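24 Sep 2023

My neighbor asked me last week how I keep my English so good after leaving the office, and I had to laugh, because I feel it goes away from me every month. So I want to write down what I do for it. Maybe somebody in the same situation will find it useful.

When I worked at Romevico, I spoke English every day. Not beautiful English, but it was always there, in the meetings and in the kitchen. Then in June I started to work from home for Sitell, and my clients write to me, they almost never call. After 4 weeks I noticed that I was searching for easy words. I wanted to say "drawer" and I could not find it. I stood in my kitchen and pointed at it like a child.

So I made a small plan. Every morning, before I open any mail, I read one page of a book out loud at my table. Only one page. I am now at page 96 of a novel about a family in a fishing town, and I must confess that the story is slow, but the sentences are good for the mouth. They are long and calm, and I have to decide where to breathe. 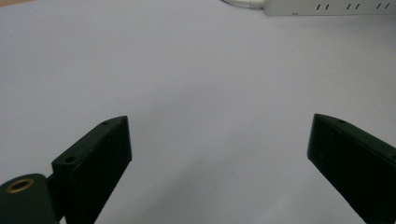 Larasati Manurung wrote to me that one page is too little, and that she reads a full chapter every day and records herself on the phone. She listens to the recording in the evening and marks every place where her voice goes up when it should go down. I admire this very much. I tried it for two days and I could not stand my own voice, so I went back to my page. But she is right about one thing, I was reading too fast. When I read fast I swallow the ends of the words, and exactly the ends are difficult for me. "Asked" is still my enemy. Also "months".

The second part of the plan is the notebook. I used to write new words in long lists with the translation next to them, as we did at school, and I forgot nearly all of them. Now I write the whole sentence in which I met the word, and I leave the translation away. If I don't understand the sentence after one week, then I look it up again and write a new sentence of my own under it. It is slow work - some pages look terrible - but the words stay. Last month I used "reluctant" in a message to a client and I did not even think about it before. I was proud until the evening.

What I don't do anymore is the app. I had one with points and little prizes, and I kept going for a long time only so I would not lose my points. I could translate sentences about turtles and umbrellas, but when the man from the building management called, I said yes to everything and did not know what I had agreed to. (It was the cleaning of the windows, luckily.)
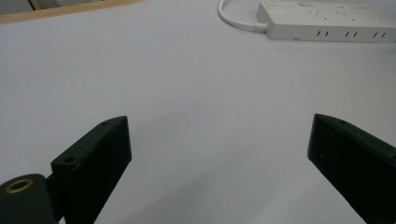
*The table.*

The third part is the most difficult for me, and it is talking. Herman Liew, with whom I shared an office at Romevico, has the same problem, although his first language is not mine. We agreed to call each other once a week at 9 in the evening, and English is the rule, also when we get angry or tired. In the beginning we prepared topics. One time we had "travel" and one time "food", and it felt like an exam. Now we only talk about what happened, and it goes much better. Last time he explained to me for half an hour how he tried to return a lamp, and I learned "store credit" and "restocking fee". No textbook ever gave me these.
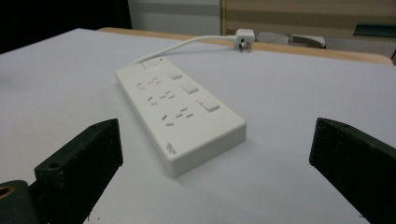 Small words are the ones I lose first, and I think this is normal when you don't hear a language around you. The big words come from the news and from work, but the words for the things in the house need a person who says them. So I have started to name what is near me before I begin to read. On the table it was a power strip, and I did not know for sure if I should say power strip or extension cord, or multiple plug as I would translate it from home. Herman says "power strip", so I say it too now. And the small openings on top are slots, I had always called them holes. I wrote both in the notebook, with a full sentence for each.

Next I would like to find a third person for the calls. If you are interested, write me in the comments, any level is fine. Please tell me also which book you would read out loud, because my family in the fishing town will be finished before the winter and I have no idea what comes after them.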